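March, bench notebook, bread shelf life

Started 8 am. Skonden loaves from the second bake, sliced yesterday afternoon and bagged in the clear film. Control loaves in the paper bags, same shelf, same side of the room. The dough log is in the front of the binder if anyone needs the hydration figures.

Humidity in the cabinet was reading 42 per cent when I came in, which is lower than I want. Refilled the tray and left the door shut until morning tea. It had come up a bit by then but the Igwe sensor lags, so I won't trust it until tomorrow. Someone please order a second sensor. I wrote this last month as well.

Firmness test. Used the small probe, centre of slice, crusts left on. First slice of each loaf thrown out as usual. The film-bagged slices are still springing back well. The paper-bagged ones have gone leathery at the crust and the crumb is starting to crumble under the probe, so those readings jump around. I have marked the bad ones with a cross in the sheet and have not deleted them. Leave them in.

Gima enzyme batch is softer than the plain batch on both bag types. Expected that. Didn't expect the slices to stick together at the bottom of the bag. Had to peel the last two apart and one tore, so that loaf is a sample short. Possibly bagged too warm. Cooling time before slicing was written down as "usual", which is no help to me. Write the minutes down.

Filling side of the trial is about moisture moving from the salad into the crumb. Lettuce next to the bottom slice, nothing spread on the bread.

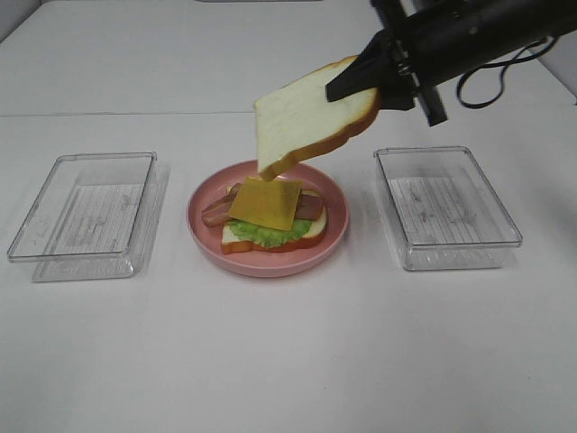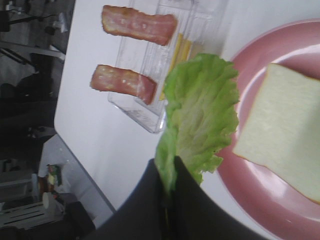 Weighing was slow. The good balance is still drifting near the window so I moved it to the end bench and levelled it again. Zeroed between every slice. The old balance reads high with the 20 g check weight and should be labelled, or better, taken out of the room.

Blotting method: paper on the cut face, the flat 4000 g plate on top, timer on, then weigh the paper. The plate needs to go down straight or one corner does all the work and you get a wet stripe. Did the first set twice for that reason. The second set is the one in the sheet.

Rough impression before doing any sums: plain crumb takes up water faster than the enzyme crumb early on, then they look much the same. Want to see it again with the Horinik flour before saying so to anyone. That flour is coarser and the colour of the crumb is greyer, which the tasting group will comment on whether we ask them or not.

Mould check: none on anything. Too early anyway.

To do
- Label the old balance
- Ask the bakery for cooling times in minutes
- More blotting paper, the thick grade
- Refill humidity tray before going home
- Move the paper-bag controls up one shelf, they are getting the draught from the door

Cabinet closed at 4 pm. Next firmness readings first thing tomorrow, same order, same probe.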